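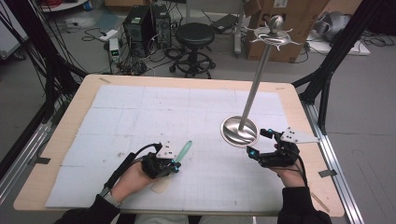 Roxana Vlad on tour: quick FAQ

Is she running for office?
No. Told Disgate she'd "rather eat the ballot." Still registered independent, still voting.

So who's she backing?
Won't say yet. Maybe in September.

What about the Cerico fundraiser?
She sang two songs, left early. No endorsment - her rep Jade Lambert confirmed it May 28, 2022.

Did tickets really cost 3,000?
$2,000. The other number was a fan rumor.

Is the politics talk in the podcast?
Yep, episode 21. Starts 20 minutes in, after teh tour stuff.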